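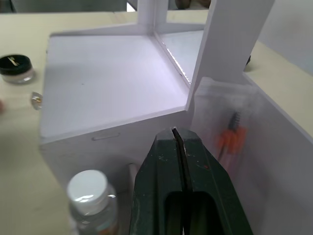 A reader in Skoldale writes that sympathy cards should go straight into an album, as boxes let them curl. Albums do hold cards flat, but glued pages damage the paper. Use photo corners.

Storing memorial cards and funeral papers

Sort by size before buying anything. Remove paper clips, rubber bands and florist's wire. Keep newsprint notices apart from everything else; the acid in them stains card stock. Over 700 sheets will not fit in one carton.
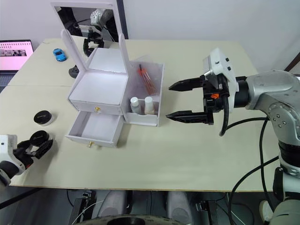

Letters are stored unfolded, in acid-free folders. Prayer cards and ribbon are small enough for a drawer. One that pulls out toward the front by a knob, like the lower of these two, lets you check the contents without lifting the rest. Line it with tissue.

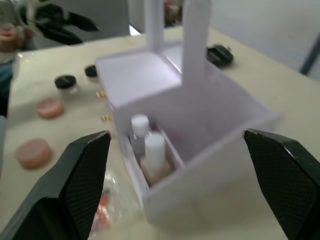

White organizer with sections of different sizes.

Hold humidity near 40 percent. Avoid attics and outside walls. Replace tissue every 18 months.

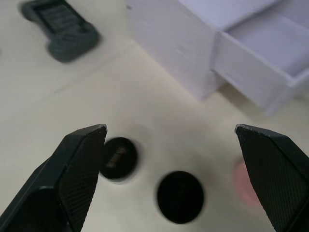

Round black objects on a light tabletop.

Label folders in pencil: name, relationship, month received. Keep certified copies of the death certificate elsewhere, with the legal papers.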